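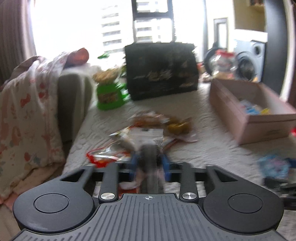 Notebook, oral history desk, February, 9.40 in the morning

Second session with Dardo Iturra finished yesterday evening. Recording is 148 minutes, longer than the first one. I write this while I still remember the tone, because the transcript will not keep it.

Subject was the consular talks at Sterkemstead, when he was second secretary and carried the papers for Ambassador Olivares. He says the delegation had instructions for the fishing clause only, and the transit clause was added on the last night by telephone. In the first session he said it was by cable. I did not correct him during the interview. To check: tape 2, and the cable register, if Brendon has found the missing pages.

He was generous about the other side. He repeated that their head of delegation "listened with his pen down", and that he understood from this that they had already decided. I asked what they had decided. He laughed and asked for more tea. Leave the pause in the transcript, please, do not mark it as inaudible.

Spelling: he pronounces the name of the border post in two manners. Use Nestar everywhere, with a note at first mention. The old ministry map has another form, but our style sheet follows the treaty text.

Transcription. The automatic draft is poor when he changes to Spanish in the middle of a sentence. I have corrected up to page 31 by hand. It wrote "the minister was a neighbour" where he says "the minister was in favour". This error is dangerous, it reads quite naturally. Whoever takes the second half, listen to every sentence with a title or an office in it.

File 2337 is the folder he lent us. Letters are in good order, but the memorandum has no signature and no page 4. He believes Olivares kept that page for himself. I would not print this without a second source. Scans are at 210 megabytes already, so I have moved them to the shared drive, colour copies only.

Questions for the third session:
Who telephoned on the last night, and to which room?
Was the transit clause translated before the signing or after?
Why did he leave the service in the same year? He came near to this twice and went away again. Ask late, after the break.

Brendon wants a short version for the bulletin. I told him we need Mr Iturra's approval of the quotations first, in writing. Letter is drafted, not sent.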